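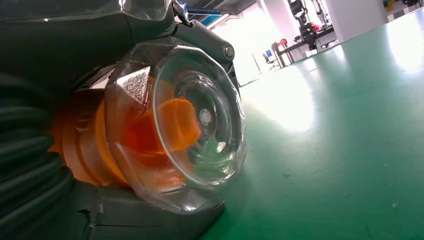 Green floor paint for a shed slab - one coat or two, and does the primer matter?

Started by lurnton_shed, 12/9/18

lurnton_shed wrote:
I've got a slab in the new shed at Lurnton and want to coat it before the shelves go in. Colour is settled, it will be green, gloss. The slab was poured in February and has had nothing on it except dust and one oil stain near the roller door where the mower lives.

I'm looking at Odeck two-pack in the 15 litre kit. The bloke at the paint counter said I could skip the primer on a slab that age. The tin says otherwise. The primer would put the total over $500 and I'd like to avoid that if it does nothing. Who has done it without?

Also, gloss or satin for a working shed? My wife says gloss will show everything.

Yeison Londoño wrote:
Prime it. I skipped it on a carport slab and it lifted under the tyres the first summer. Came up in sheets you could roll.

Your wife is right about gloss. It does clean up easier, though. Spills sit on top and wipe off.

grevillea_pete wrote:
Don't agree on the primer. Tyre lift is nearly always bad prep. If the concrete is ground properly the first coat of two-pack will soak in and hold. I thinned mine for the first coat, as the data sheet allowed, and put the second on full strength. No primer and no peeling, and the ute goes in and out every day.

What matters is whether he has laitance on the surface. Flick some water on it. If it beads or sits there, it won't take paint, primer or not.

Yeison Londoño wrote:
Mine was acid etched, not ground. Did it twice and rinsed it with the pressure washer. So I did prep it.

grevillea_pete wrote:
Etching isn't grinding. Hire a grinder with a vacuum shroud and you're done in a day.

So-yul Hwang wrote:
Couple of things from someone who does this for a living, mostly workshops and school storerooms.

Deal with the oil stain first, before you grind. If you grind over oil you push it around and end up with a bigger patch. Degreaser, stiff broom, hot water, let it dry, then do it again. If water still beads there after the second go, use an oil-tolerant primer on that patch at least.

Then check for moisture. Tape a square of clear plastic down overnight, all four edges. If it's fogged or the concrete has gone dark in the morning, wait. Was there a membrane under the slab?

On gloss, I'd do it, but put anti-slip grit in the strip inside the door where rain blows in. Gloss two-pack with water on it is like a wet plate.

lurnton_shed wrote:
Thanks. Yes to the membrane, I have the photos from before the pour. I'll do the plastic test this week.

How much grit? The Odeck one comes in a little bag with no instructions on it.

So-yul Hwang wrote:
Broadcast it onto the wet first coat by hand, from above waist height so it spreads, then roll the second coat over. If you stir it into the tin it sinks and you get all of it in the last tray. Do a test bit on a board. Too much and you'll never get a mop across it.

mrs_tuckerbox wrote:
Can I put in a word against green? We had it in the old dairy and every washer and screw I dropped vanished. Light grey is much kinder if you do small work on the bench.

lurnton_shed wrote:
Colour is settled.

kelpie813 wrote:
Green is fine. I've had green for years and I find my screws with a magnet on a stick.

Has anyone used the Brusora rollers? Hardware place here has them on special. The cheap ones I bought last time shed fluff all through the cut-in and I was picking it out with tweezers.

Yeison Londoño wrote:
Used the Brusora short nap. Good enough, but wrap it in masking tape and peel it off before you start, that takes the loose fibres with it. And get more than one. Two-pack goes off in the sleeve while you're having lunch.

grevillea_pete wrote:
It goes off in the bucket too, if you leave it deep. Mix it and get it into a wide tray straight away, or pour it in ribbons on the floor and back-roll.

lurnton_shed wrote:
Update. Plastic test was clear, no fog and no darkening. Oil stain still beads after two rounds of degreaser, so I've bought a small tin of the oil-tolerant primer for that corner and I'm grinding the rest and going without. That splits the difference between the two of you.

Yeison Londoño wrote:
Your floor. I'd still prime the lot.

So-yul Hwang wrote:
Feather the edge of the primed patch or it'll show through the gloss as a ridge. And leave it five days before you drive on it, longer if the nights are cold. Walking on it the next day in socks is OK.

lurnton_shed wrote:
Grinder's booked. I'll hold off on the shelves until the week after.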